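March
Plesa

3. Return Rates and the Storage of Shared Containers

3.1 Study area and sample

The survey covered households in Vultside and the neighboring district of Wolel, both of which joined the reusable container program run by the Stetsiuk grocery cooperative in its first year. Members of the program receive dry goods, root vegetables and cleaning supplies in open plastic or metal containers and are asked to bring them back on their next visit. A total of 2815 loans were logged in the period under study. Loans to restaurants and school kitchens were left out, as those are picked up by truck and follow a fixed schedule.

The two districts differ in ways that matter for the results. Vultside is mostly older row housing with cellars and back entrances. Wolel was built later and consists of apartment blocks, many without an elevator. Average household size is nearly the same in both, and so is the distance to the nearest cooperative store. We therefore expected any difference in return rates to come mainly from storage space and from how easy it was to carry an empty container back.

3.2 How a return was counted

A loan was counted as returned on time if the container was scanned at any store within 15 days. Loans returned after that point were counted as late, and loans with no scan after 50 days were counted as lost. This last limit was set by the cooperative before our study began, and we kept it so that our results could be compared with its own yearly reports. Some containers counted as lost did come back later. We did not correct for this, but we return to the matter in Section 5.

Size classes were assigned from the cooperative's stock list. The list has seven classes, which we merged into small, medium and large. Sorting by outside dimensions alone proved to be a poor guide to how people stored the containers. A tall, narrow crate fits behind a door, while a wide, low one takes up floor space even when it is empty. For this reason we also recorded the wall shape. Containers with sloping sides, such as the gray one in Figure 3, were entered separately from those with straight sides.

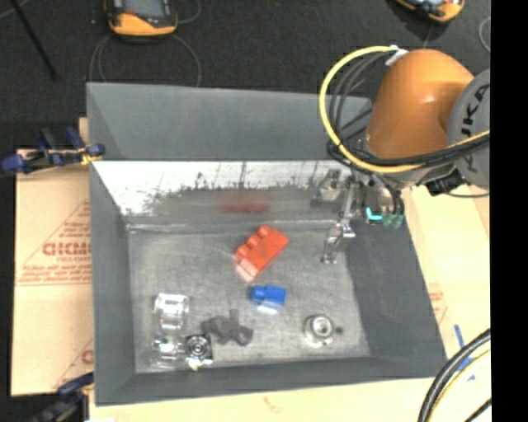

Vol. 7, No. 2 – p. 50

Figure 3. Rectangular bin with sloping sides.

Wall shape was entered once for each stock number and was not checked again when a container was lent out. Damaged containers kept their original entry.

3.3 Results by district

Households in Vultside returned small containers late more often than those in Wolel. With large containers the order was reversed. Interview answers help explain this. In Vultside, people with cellars said they put small containers to use for jars, tools or seed potatoes and then forgot that they were on loan. Large containers were left by the back entrance and went out with the next shopping trip. In Wolel, the large ones were a burden on the stairs, and several households said they waited until someone else in the family was free to help.

Wall shape had a clear effect on medium and large containers only. Those with sloping sides were more likely to come back on time, and they were often brought back two or more at once. Households described setting one inside another in a hallway or on a balcony and returning the stack when it became too tall. This habit makes single loans slightly late in some cases, but it lowers the share that is lost.

3.4 Deposits

Halfway through the study the cooperative raised its deposit on large containers. The change was announced on a Sunday by a notice in the stores and was not applied to loans already open. Late returns fell in both districts afterward – more so in Wolel – but the share of lost containers hardly moved. Households that never returned a container seldom mentioned the deposit in interviews. They more often spoke of moving, of a container having been lent on to a relative, or of not knowing that it had to go back at all.

We also asked whether a pickup service would change their habits. Answers were mixed, and they did not follow district lines as closely as we had expected. Older members favored pickup in both places. Members with cars saw little use for it.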